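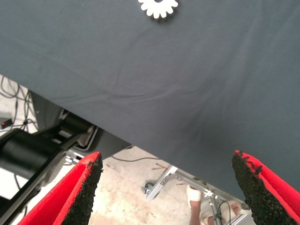

**Figure 1.** Dark gray cloth on the tabletop, with one of the white gear shapes.

### 3.2 Choosing the table covering

I spent far more time on tablecloths than I ever planned to. When we started the Wondari sorting study I figured any cloth would do, so I grabbed a glossy party cover from the supply closet and called it done. Big mistake! The overhead lights bounced off it so badly that people kept tilting their heads to find the pieces, and a few of them told us afterward that their eyes were tired before the first break.

So we went shopping. We bought plain covers from two suppliers, Clameo and Wollell, and tried each one for a full morning with the same set of white shapes. The Clameo cover was a lovely cream color (I wanted it for my own kitchen), but white on cream is a terrible idea if you want anybody to find a gear quickly. The Wollell one was dark and matte, and everyone in the lab liked it right away. The pale shape stands out against the dark gray in Figure 1, and even the little shadow under the teeth helps the eye pick up the outline.

Creases were the other thing we argued over. Obradović ironed every cover before every session, and we did the same for the first 15 sessions, which got old fast. After that we stopped ironing and just smoothed the cloth by hand, leaving the soft wrinkles where they were. Median sorting time changed by less than a second, so the iron went back in the closet and stayed there for the remaining sessions. I'd still avoid sharp fold lines fresh from the package, though. A flat piece can rock on one of those, and people notice and start fiddling with it.

We also let the cloth hang over the edge of the table instead of tucking it under. Tucking looks neater, but it pulls the fabric tight and the whole thing creeps sideways whenever someone leans on it. With a loose hem we only had to straighten it between participants, a job of maybe 40 seconds.

All 100 sessions reported in Section 4, apart from the pilot mornings, used the dark cover. We washed it cold and hung it to dry, with no fabric softener, which had made an earlier cover slippery.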